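Most advice on serving cold tea to a crowd is written by people selling dispensers. I've used a glass jar on a wire stand for 4 years, and I still don't believe half of it.

**Chill the tea, skip the ice.** Ice in the jar waters everything down by the second hour. Fill it from the fridge and keep ice in a separate bowl.

**Put the jar on its own side table.** The usual tip is to set it in the middle of the food, "for a centerpiece." Then everyone reaches across the plates to get a drink.

**Lined drip trays?** Don't bother. Any tray with a raised rim will do, and it wipes clean faster than a soggy cloth.

**Plastic cups.** Guadalupe Tapia swears by the textured kind, says they slip less. Maybe -- I can't tell much difference. Pick them up low when they're full, whatever the pattern. Holding one by the rim is fine only while it's empty.

**"Smudge-proof" table covers.** I've bought two. Neither was. A damp cloth with one drop of dish soap, then a dry one, does more than the 200 sprays on the store shelf.

Rinse the jar the same night, lid too. Tea left until morning leaves a ring, and the baking soda trick takes three tries. 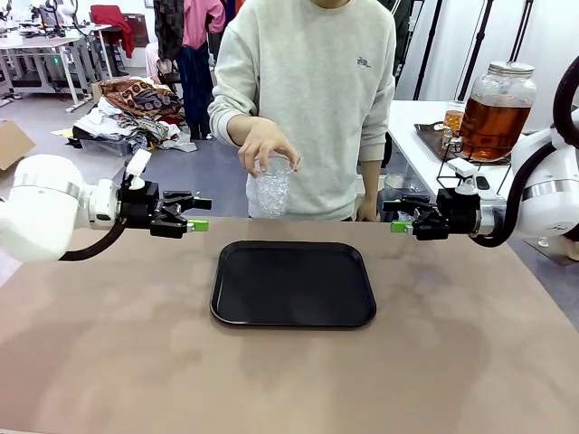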